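2021-11-03, bench notebook, the two-arm table

Picking up from the page Theda started (thanks for leaving me half a line and a coffee ring). The question on the whiteboard is still the same one, in Vasco's handwriting: can it tidy up yet? Meaning a kid's floor, a junk drawer, the bottom tray of a tool cart, all the dull stuff none of us wants to do on the way out the door. My answer as of today is "a bit, slowly, if you're nice to it," and I'll try to write down why before I forget half of it.

Setup

Both arms up, wrist cameras on, white tabletop. I wiped the table this morning and it's already got smudges again, so I give up on that one. Block set is the small one from the Stendska bin. The job is Olley's "put away" routine, version 2: one arm picks up a piece, the other comes over and takes it, piece goes in the tray. Kerstin wanted the handover in there on purpose, because she says half of housework is passing things from one hand to the other, and once she'd said it I spent a whole evening noticing myself do it. Dishes! Socks! Keys, mail, the dog leash!

Didn't change the pads. Didn't change the grip force from Banafsheh's last settings either, although I was tempted. If it goes weird I want to know it isn't me.

Morning notes, in no good order

Picking one block off a bare table is boring now, and I mean that in the happiest way. Back in April we were all standing there holding our breath over it. I drank my coffee through most of the single picks and looked up when I heard a clack.

Two blocks close together is where my mood drops. The arm goes for one and gets a corner of the other, or shoves the neighbor along and then has to go chase it. A person does this without looking, you just sort of scoop with the side of your hand and sort it out in the air. We don't have a scoop. We have a very earnest pinch.

Handover is the part I really wanted to watch from the wrist view. From the room camera it all looks fine, two arms meet, very graceful, everybody claps. From the wrist you get the mess: green block tilted up against the underside of the finger, a bit of red peeking out behind its corner, and the second gripper coming in from the right so fast it's nothing but smear.
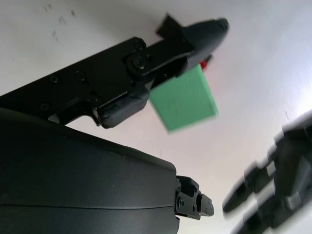
Things I want changed before the next run

1. Slow the receiving arm down for the last stretch. I know Vasco hates this, it makes the demo look sleepy. But if I can't read the fingertip position off the wrist camera then I doubt the policy is having a great time with it either. Try half speed and see who complains.

2. Decide what we do about a crooked hold. Right now the giving arm presents the piece at whatever angle it happened to get. Could set it down and regrasp (slow, safe) or have the receiver turn its wrist to match (fast, scary). I lean toward setting it down. My grandmother would set it down.

3. Label the clips by color pair. I went looking for green-with-red moments and had to scrub by hand, which ate my whole lunch break. Anneliese, you said you had a script for this? Please please.

4. Put a hard stop on the retries. It'll go back to the same spot forever if you let it, like me with the fridge.

5. Blow the dust off the gripper shells before recording. Purely cosmetic, I just don't like seeing it in the clips.

The chore question, since people keep asking me in the hallway

My brother-in-law runs a small shop, mostly brackets and odd repairs, and he wants to know when he can have one of these to clear the benches at night. I told him to keep sweeping. A bench at night has oily rags, a cold cup of something, one screw that matters and 100 that don't. Our table has blocks on it, and light from everywhere, and me hovering over the stop button. Those are pretty far apart.

Where I'd say yes already: same parts, same tray, no hurry, and somebody who doesn't mind coming back in the morning to find a piece on the floor. I'd let it reload the sample trays over at Haberkorn tomorrow, I think. I would not let it near my kitchen. A house moves everything around every day, that's the thing with houses.

Kerstin disagrees and says sorting toys by color is a real chore and we should call it one. Fair. I have a four-year-old and I would pay money. So maybe the scorecard gets a line for toys and a separate line for everything else, and we quit arguing over one big yes or no.

Loose ends

Wrist camera exposure: the right side of the table comes out very bright. Ask Banafsheh if it's worth moving the lamp or if she wants it left alone so the new clips match the old ones.

The Winix is back on the far side of the room, please leave it there, the hum was getting into my voice notes.

Long batch starts once the speed change is in. Theda has the table after me and needs the tray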